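How to Run a Kitchen Task Demonstration for Open Day Visitors

Lurkelero Learning Center, Visitor Programs
Updated March 2018

This guide is for staff who present the simulated kitchen at the Lurkelero open day. It covers preparation, the demonstration itself and the question period. A full session takes 27 minutes, and each group should be seated before the presenter begins.

Before the doors open

Start the Birhane workstation first and the wall display second. Log in with the presenter account and open the Amora kitchen world from the main menu. Do not use the editor account, as visitors may press keys while you are speaking.

Load the counter view and leave it on the display while the group comes in.

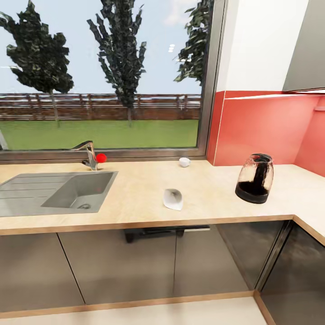

Counter view in the Amora kitchen, with the sink at left and the kettle near the corner.

Give visitors a minute to look at the room before you introduce the robot. Many will ask whether the kitchen exists. Explain that it is drawn by the computer, and that a task may be repeated in it many times without wear on real equipment.

Step 1. Introduce the task

Name one object on the counter and say what the robot will be asked to do with it. The white cup near the window is a good choice for younger groups. The kettle suits adult groups, who tend to ask about liquids and glass. Keep to a single object for each session.

Step 2. Switch to the gripper view

Press the view key once. The display changes from the counter to the view carried with the gripper. Wait until visitors have found the fingers at the left and right sides before you move the arm.

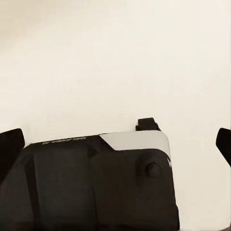 Turn the arm slowly during this part. Large, quick movements on a wall display make some people dizzy, and those seated in the front row should be told that they may look away. If the group loses its sense of direction, return to the counter view and begin the step again.

Step 3. Hand over the controls

Invite one visitor at a time to the Zusano hand controller. Stand beside the visitor — never behind — and name each control before it is used. Allow 2 attempts per person. An attempt that ends with the object on the floor counts as an attempt, and the presenter resets the room from the menu.

Step 4. Take questions

Leave the display on while you answer. Questions about cost or purchasing should be passed to the front desk. The hall holds 200 people, so please close on time and direct the group to the east exit.

After the last session, save the session log, sign out of the presenter account and shut down the display before the workstation. Requests for group bookings in April may be left at the front desk.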